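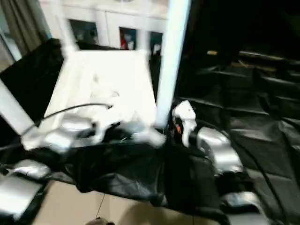

vollen_tray replied:
Before anyone discusses cable clips, the post needs to go further back. A tray carried on one side of a tube frame will sag at the front edge whatever you route along it.

Ilberg2082 wrote:
Mine is the white Ilberg frame, vertical post plus a diagonal brace. Tray depth is 400 mm. Sag at the front is within what the instruction sheet allows. My question was about the black cable that comes over the front of the tray.

penetti_fan replied:
Take it off the front. Drill the rear lip, fit a grommet, run it down the post with hook-and-loop every 200 mm. I did this on a Penetti and it has held since February.

vollen_tray replied:
Drilling a coated tray is bad advice. The edge rusts. Adhesive clips under the tray do the same job.

penetti_fan replied:
Adhesive clips let go on powder coat. I have replaced them twice. Touch-up paint on the hole takes a minute.

dry_joint wrote:
Separate point — black cloth draped near a bright white tray. If you work under a strong lamp, the white surface is the problem. A matte mat cuts the glare. Sầm sells one 300 mm wide, which should fit with room left over.

Ilberg2082 wrote:
The mat I will try. No drilling for now. Clips first, on the underside, degreased with alcohol.

penetti_fan replied:
Post again when they fall off.

vollen_tray replied:
Leave them a full day before you load the cable.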